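# Looking after a two-arm bench cell: tips I'd stand by, and some I wouldn't

Last revised May 7, 2024
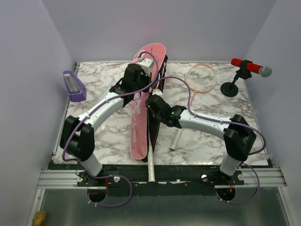
Most of the advice going round about small two-arm cells was written by people selling something for them. I've looked after ours at Plarnach long enough to have tried a fair bit of it, and about half has gone in the bin. What follows is the other half, with a few grumbles.

## Cables first

If a cell starts misbehaving, look at the cables before you touch any settings. A cable that follows an arm over the elbow gets bent at the same spot all day long.

- Leave a proper loop at the elbow and another under the base. Ours are purple, which I thought was silly until I had to follow one by eye.
- Tie them low down, near the base, and go easy on the ties further up.
- Move each arm by hand through its whole reach with the power off, and watch the cable the entire way. If it goes tight anywhere, let out more.
- Don't bother with spiral wrap. I was told it would double the life of the cable. It made the cable stiffer and hid the scuffs.

The loops at the gripper end are a nuisance, I admit. They hang over whatever you're working on, and a long item such as a racket bag gives them plenty to brush against — straps and buckles above all.

## Knobs and base plates

Our bases are held down with round hand knobs, two to each arm. I'm told hand-tight is enough. I doubt it. I put a dab of paint across each knob and the plate beside it in April, and 31 days later one of the marks no longer lined up. So now they get checked on Monday mornings.

Do them up a little at a time, swapping from side to side. No pliers! You'll chew the edges, and then the next person can't get a grip on them.

## The tabletop

Marble pattern looks smart and is a pain for finding small screws. Run your palm over it after any repair.

Wipe it with a damp cloth and a drop of washing-up liquid, then a dry one. Brustico sell a special cleaner for this. I used a whole bottle and couldn't tell you what it did that the washing-up liquid didn't.

Keep your props to the same few places if you can: tall things towards the back, and anything with a long handle turned so you know how far it pokes out over the front. A racket handle across the mounting strip is fine while the arms are up at the other end of the bag. Check it again before you send one of them low.

## Forearms and wrists

White covers show every mark, so people scrub them. Use a soft cloth and leave the little screws alone unless one is standing proud. If it is, nip it up with the right size of driver and stop when it stops.

The wrists want a soft brush, because fluff off fabric bags gets into the gripper. The Kuvon leaflet says to do this every 1,000 cycles. Solomiia Lytvynenko kept a tally for me on one job and had to clean them at 801, so I don't set much store by the round number. Look at the gripper, and if it's fluffy, brush it.

## Things I've stopped doing

Greasing on a calendar. Blowing out the base openings with compressed air, which only pushes dirt further in around the wires. Taking the wrist apart "while we're at it" — that one cost me 10 hours and a washer I still haven't found.

I'm trying the Nông cable ties next, the soft reusable sort. They're dear and I don't expect much. If they last until the summer shutdown I'll add them to the cable section.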